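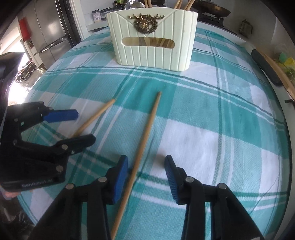
Chopsticks on a plaid tablecloth, with two hand-held grippers at work.

Home | Products | News | Support | Contact

Filed under: Company News, Software

Zatell releases Rendach 2, planning software that learns from work done by hand

12 June 2018

Hi everybody! We've been sitting on this one since March and I'm so happy I can finally write it up. Rendach 2 is out today, and it's the biggest change we've made to our planning software since we started selling it.

If you're new to us, Rendach takes recordings made with hand-held grippers and turns them into motion plans a two-armed robot can follow. The first version did fine with boxes and cups. Thin things drove it crazy. A chopstick, a pencil, a paint brush, anything long and skinny lying flat on a table, and the planner would pick a grasp point out past the tip and close on air. I've watched it do that more times than I care to admit (usually with a customer standing next to me).

So we rewrote the part that decides where to grab. Rendach 2 works out which way a thin object is pointing before it plans anything, and it plans both grippers together, so the left one knows where the right one is headed. We also taught it to put up with busy backgrounds. Plaid used to be our worst enemy, because the old perception code loved to mistake a stripe for an edge!

Grullwood, our first test customer, ran the beta for 11 weeks on its own kitchen and tableware tasks. Their team sent us 50 bug reports, and I read every one of them, some with my coffee and some with my head in my hands. The replay viewer, where you can scrub through a recording and fix a bad grasp by dragging it, came straight out of those reports.

Also in this release:

- A new import tool for recordings from two grippers, with the clocks lined up for you
- Collision checks that run while you edit
- Project files shared with Soomro, our labeling tool
- 20 sample tasks to get you going

Rendach 2 is a free upgrade for anybody with a current support plan. New customers can ask for a trial through the contact page. Old project files open fine, but save a copy first, please, as they won't go back to version 1 once you've converted them.

Press contact: the Zatell news desk, through the contact page.

Get Zatell news in your inbox. Enter your email to subscribe. You can unsubscribe at any time.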